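7th April

Up at six with the baby, who had one long feed and then refused to go back down. I read him the bear book four times on the landing so the others could sleep. He chews the corner more than he listens, but he goes quiet when the pages turn.

The older two finished chapter 9 of the Trosau story at breakfast. We started it in March and I thought it would be too slow for them – it has 518 pages and hardly any pictures. They asked for another chapter before their shoes were on. I said after school and they held me to it.
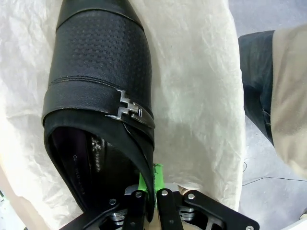

Black leather shoe, on its side in the tissue.

Library in the afternoon. We took back eleven and came home with 30, mostly Matěj Dvořáček picture books, plus one on volcanoes that we have had out twice already. The bag strap went on the hill, so I carried half of them under the stroller. I must sew it tonight or tomorrow.

Costel Ionescu phoned while I was making soup. He is clearing his mother's shelves and wants to know if we have room for a set of fairy tales. I said yes before I had thought where they would go. The bottom shelf in the hall could take them if I move the atlases.

Bath, then two chapters. The little one fell asleep on my arm before the end of the first and I read the second in a whisper. Dishes still in the sink. Soup was fine, needed salt.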